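Dondonton opens its gripper care routine to everyone who runs a Skaler bench

LUMLOW, 2022-05-06 - Dondonton today published the full setup and care routine for the Skaler, the hand-held two-finger gripper its Lumlow workshop uses for handling bed linen and other soft goods. The routine is free to download, and we are thrilled to get it out of our own binders and into other people's hands!

Cloth is hard on a gripper in ways that a steel block never is. Lint works its way into the joints, a pad that sits a hair out of line lets a thin hem slide through, and a finger that closes fine on nothing can bind once there is a thick fold between the pads. Our bench crew has been writing down what they learned since last November, and the notes now cover 1472 logged checks.

The daily part takes one person and a soft brush. Open the fingers all the way, brush out the linkage, then close them slowly and look at the gap between the pads from above. The pads should meet flat along their full height. If they touch at the top first, loosen the two pad screws, press the fingers shut by hand and tighten again, upper screw first. Wipe the pads with a dry cloth. Please skip the oil, which ends up on the linen.

After every 280 grips the routine calls for a cloth check. It uses three kinds of fabric: something plump, something with a nap, and something gathered. Each piece is pinched, lifted a hand's width and held. Two grippers are used together for this, one to pinch and one to steady the cloth, so that both get looked at in the same sitting. At 2000 grips the linkage comes apart, the inserts are inspected for wear and the pads are replaced as a pair. Never change a single pad!

The download also includes a blank log sheet, a drawing of the pad alignment gauge and a fault table that begins with the complaint we hear most, a finger that is slow to open. Nine times out of ten the answer is lint behind the joint.

Seok, our tool shop, will cut the alignment gauge for any bench that can't make its own. A second edition is in the works, with a chapter on camera mounts and cable strain relief, and corrections from other users are very welcome before then.

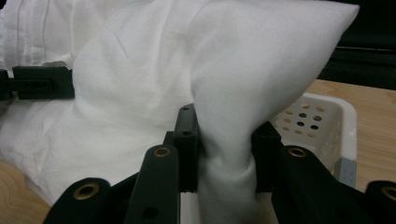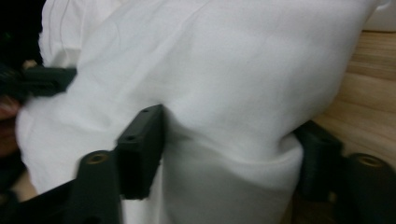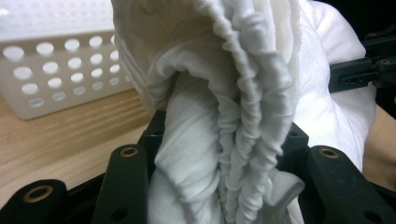 White fabric pinched between the black fingers of a hand-held gripper at a wooden work surface.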